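Handling rules for mixed tables: version 4 is out

The new version of the Prevumgate handling rules is ready and replaces the one you have on the wall. It has 23 rules, on two sides of one sheet. The old version was longer and several teams told us they had stopped reading it after the first page.

The biggest change concerns thin and soft material. Until now we had one limit of gripping force for everything that is not rigid, and it came from our work with cloth. Paper does not behave like cloth. It keeps a fold for ever, and when it is bent it pushes back a little, so the finger sensor at Bremeck often reported a firm grip when there was only a curl resting against the pad. From this version, a grip on paper is counted as a grip only after the wrist view has been checked by a person or by the second detector. The force reading alone is not enough.

Rule 9 is also new. If the sheet lifts and hides what is behind it, the arm must slow down before it continues. We discussed this one for a long time. The Azevedo group wanted a full stop, and they have good arguments, but with a full stop the paper tends to slide back and the operator begins again from zero. The slow speed is a compromise and we will look at it again when there are more records.

For the present version Joaquim Calado read 208 incident notes, most of them very short. He asks me to repeat his request from the spring: please write which object was touched second. Nearly everybody writes what was being picked, and then the note ends. For a rule on distance we need the other object also, even if it was only moved by a finger's width.

A few smaller points:

Glass and clear plastic are now in the same class. The depth reading is poor for both, so the class is decided by what the sensor sees and the price of the thing does not matter.

Finger pads are inspected at the start of each shift and changed at 3000 closings at the latest. A pad that looks shiny should be cleaned and tried on the test strip before it is used with paper.

Patterned table covers stay allowed. Some of you asked to have them forbidden — the answer is no, people have them at home.

Comments go to the rules desk in Landunach, in writing please, with the rule number in the subject.

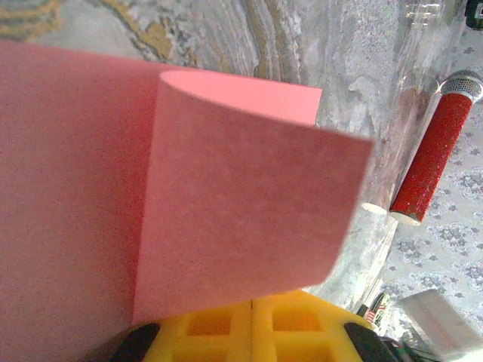

LANDUNACH, August

Pink paper curled up over the yellow finger, with clear, glassy material behind it and a red glitter microphone to the right: a table like this falls under rules 7, 9 and 14 together. When more than one rule applies, follow the slowest speed of them, and write all the numbers in the record. Teams which still use the old form can add the numbers by hand until the new forms are printed.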